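How to run a robot arm demo at your open day

I ran the kitchen table demo at the Pullholm open day last November, and 453 people came through, so I picked up a few tricks!

Start small. One pot, one spoon and one plush mushroom will do it. Let folks look over the layout before you run anything, and tell them what the job is: mushroom in the pot, mushroom out of the pot. 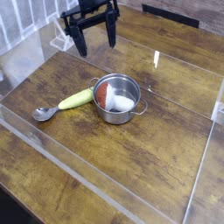
Next, keep each turn short. I went with 8 minutes per group — any longer and the kids start tapping on the clear walls. Géza Gulyás did the talking while I stayed by the stop button (please don't try to do both).

Put everything back on its start spot between groups. I used to eyeball it, and the runs got weird fast.
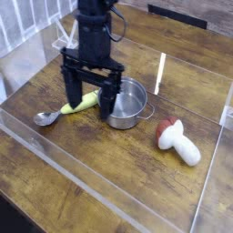

Save time for questions, too. My last group had 17 of them, mostly about soup. Bring a spare mushroom and check your cables before lunch.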